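Why Is It Called a Counter?

You lean on one when you order ice cream. You might eat your cereal at one in the morning. There are counters in banks, bakeries, libraries and kitchens, and most of the time nobody is doing any counting on them at all. So where did the name come from?

The answer goes back hundreds of years, to a time when people really did do their math on the furniture!

Math without paper

Imagine you run a wool shop in the Middle Ages. Paper is expensive. Calculators are hundreds of years away. And the numbers you use are probably Roman numerals, the ones made of letters: I for one, V for five, X for ten, L for fifty, C for a hundred, D for five hundred and M for a thousand.

Roman numerals look great on a clock, but try adding up a long column of them. CCCLXXXVIII plus XLIV? Yikes.

So shopkeepers used a table instead. They drew lines across the top of it, or spread out a cloth with lines on it, and they moved little round disks around to do their sums. The disks were called counters (you may have some plastic ones in your math box at school, and they do the same job). The table took its name from counting too. In old French a word for a counting place was "conteoir," and English speakers turned it into "counter."

How it worked

Each line on the table stood for a different amount. The line nearest to you was for ones. The next one up was for tens, then hundreds, then thousands. A disk sitting in a space between two lines was worth five of the line below it. So a disk between the ones and the tens was worth 5, a disk between the tens and the hundreds was worth 50, and a disk between the hundreds and the thousands was worth 500.

Let's try it with a big number. Say a merchant in the town of Lirkholm has 1391 pennies in her strongbox. On the table she would put:

1 disk on the thousands line
3 disks on the hundreds line
1 disk in the 50 space
4 disks on the tens line
1 disk on the ones line

Now a ship comes in and a customer pays her 600 pennies. Easy! She drops one disk in the 500 space and one more on the hundreds line. That makes 1991, and she hasn't had to write down a thing.

Then another customer pays her 600 more. She adds the same two disks again, but look what happens. There are two disks in the 500 space now, and two 500s make a thousand. She picks them both up and puts a single disk on the thousands line. There are also five disks on the hundreds line, so she scoops those up and puts one in the 500 space. Her new total is 2591.

Does that swapping remind you of anything? It's the same idea as carrying when you add on paper!

Try it yourself

You need a big sheet of paper, a ruler and a handful of buttons, dried beans or pennies.

Draw four long lines across the paper, with plenty of room in between. Label them from the bottom: 1, 10, 100, 1000. Put the year you were born on your board. Then add your age, one bean at a time if you like, and swap whenever you get five beans on a line or two in a space. Did you land on this year? (If your birthday hasn't come yet, you'll be one short.)

For a real challenge, try taking away. You'll have to do your swaps backward, trading one big bean for several smaller ones.

A checkered cloth

In England, the king's money was counted on a huge table covered with a checkered cloth. The squares worked like the lines on a merchant's table. People thought the cloth looked like a chessboard, so the office was named the Exchequer, from an old French word for chessboard. The part of the British government that looks after money still has a Chancellor of the Exchequer today, even though the cloth is long gone.

From shop to kitchen

Little by little, people in Europe switched to the digits 0 to 9 and did their sums in writing. They didn't need lines on the table anymore. But the shopkeeper still stood behind it, and customers still put their money down on it, so the name stuck. Much later, long flat work surfaces were built into kitchens, and they looked so much like the ones in shops that people called those counters, too.

Words do this all the time. We still "dial" a phone number, and hardly any phones have a dial! Can you think of another old name for something that has changed?

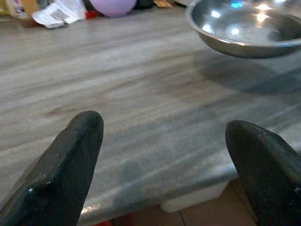 A modern countertop. No counting lines needed!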